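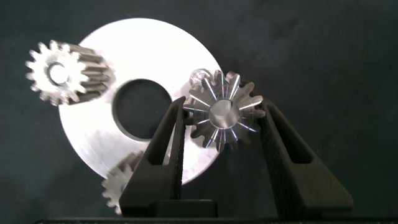
Ticket 136 – bevel gear shifts in the fingers after pickup
Project: Dikance gear station, student robotics club
Opened by: Ottar Moen
Status: reopened

Problem as reported: the arm grips the bevel gear fine, then the gear ends up a little rotated by the time it gets to the next position. Ottar blames the finger pads and wants to order new ones from Farnenov. I have my doubts. We blamed the pads in March too, and that was a loose screw.

Setup: plate on the dark mat, spur gears left near it, bevel gear picked with both fingers closing on the teeth. Program is the Jirkasau branch, no local edits (so I'm told).

Step 1. Cleaned both pads and reran. No change that I'd put my name to. Ottar says it was better. He didn't write down any numbers, so it doesn't count.
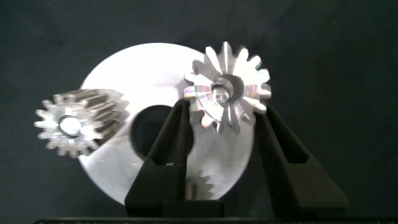
Step 2. Changed the grip height by 2 mm and left everything else alone. The gear came out rotated in 6 runs before the change and in 2 after it, same number of runs each time. That points at where the fingers land on the teeth. A cone is a bad thing to squeeze near its narrow end – we knew this when we picked the part.

Step 3. Raised the close force to 485 in the config. The Ortuño notes from last year's team recommend it but never say what the units are. Rotation came back. Put the old value back and I'd ask everyone to leave it there until someone can explain the number.

Step 4. Checked the cable at the wrist, on a suggestion from Torbjørn Lie that it tugs when the last joint turns.

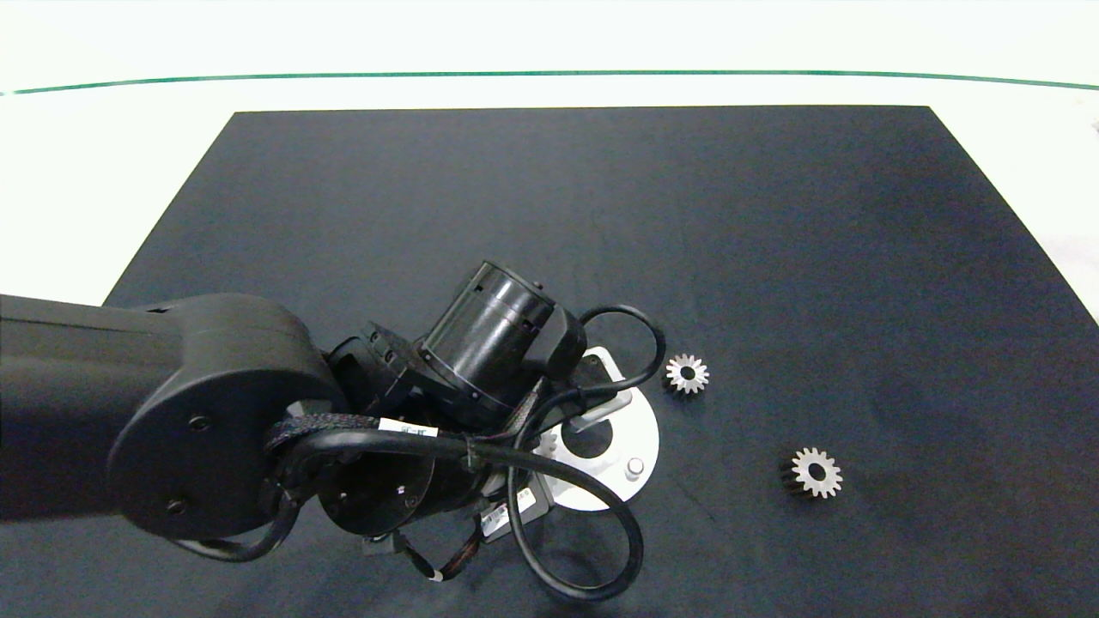
I moved the joint by hand with power off and felt no pull, but that says little about what happens at speed. Torbjørn will retie the loop and repeat the step 2 runs. Same gear, same height, results in the sheet this time.

Pads: not ordering. Ottar can reopen that if the cable test shows nothing.

Left to do: find out who closed this ticket the first time with the comment "works now" and no test attached.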